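About Kohlhase

Cutting boards, bread boards and small kitchen goods, made and repaired in Cloltden
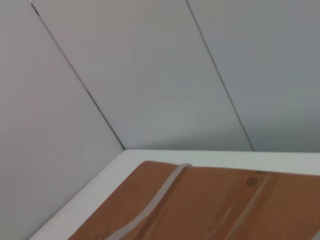

Brown wooden board on a white surface.

Kohlhase is a small workshop and store on the east side of Cloltden. We make boards for home kitchens and restaurants, and we repair boards that people already own. We also sell a short list of things that go with them, such as oil, wax, scrapers and bread knives.

How we started

Rostislav Zeman opened the shop after 5 years of building stairs for other companies. He had a habit of taking offcuts home, and most of them ended up as boards for relatives. The first space was half of a former tire store on Hinside Road. It had one outlet that could run the planer, and the heat went off at six whether work was finished or not.

Ankica Đorđević joined the next winter to handle orders and the books. She is now a co-owner. Her brother Stavros came in later to run the repair bench, which had been a sideline until then. Repairs now make up close to half of the work in a normal month.

The name comes from the sign over the door of our second building. It was painted right on the brick by a seed dealer who had closed long before, and we left it up.

What we make

Our standard boards are maple, cherry and walnut. Edge grain boards cost less and are lighter to lift. End grain boards are heavier and easier on knives. We will make either one to size. We do not use exotic wood, and we do not make boards with logos burned into them, though we are asked every week.

Most of our lumber comes from Indelar, a family sawmill 50 miles north of us. It arrives rough and sits in our back room until the moisture reading is where we want it. Custom orders placed before the holidays can run late for this reason. Please ask about timing before you pay a deposit.

Repairs

We flatten warped boards, reglue split joints and sand out deep cuts. The board does not have to be one of ours. Bring it in clean and dry. We cannot repair bamboo, plastic or anything that has been through a dishwasher many times, and we will tell you at the counter if the job is not worth the price.

Last year the bench took in 370 boards. The oldest one with a date on it was a wedding gift from 1931.

People

Rostislav Zeman, owner, shop floor
Ankica Đorđević, co-owner, orders and accounts
Stavros Đorđević, repairs
Corina Mösli, finishing and classes
Vasylyna Semeniuk, store and shipping

Classes

Corina teaches a one-day class in the spring and fall. Each student glues up and finishes one edge grain board to take home. The fee is $179 and covers wood, glue, oil and lunch. Students must be 16 or older and wear closed shoes. The spring classes ended in May, and fall dates will be posted in the store first.

Visiting

The store is open Tuesday through Saturday, 10 to 5. Parking is behind the building, off the alley. The repair counter closes an hour before the store does.

Page last updated June 29, 2019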